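Dorklow on disc: runtime and frame rate

trivberg_9
Anyone compared the Dorklow disc with the cinema print? Mine runs 100 minutes and the wedding speech feels short.

gakl
Ghassan Akl's cut was 104 at the premiere – the disc is a 25 fps transfer, so that's PAL speed-up. Nothing is missing. 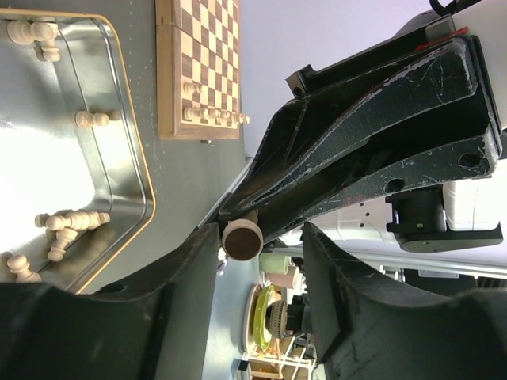
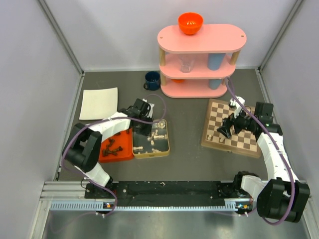

Second one: chess pieces in the tin tray.

Grulbridge151
Disagree. Speed-up wouldn't drop the line about the ferry. I saw it in August and it was there.

gakl
Which chapter?

Grulbridge151
17, just after the toast.

trivberg_9
Checked 17. No ferry line, but the subtitle track still has it.

gakl
Then it's a trim as well. I'll time the reel again.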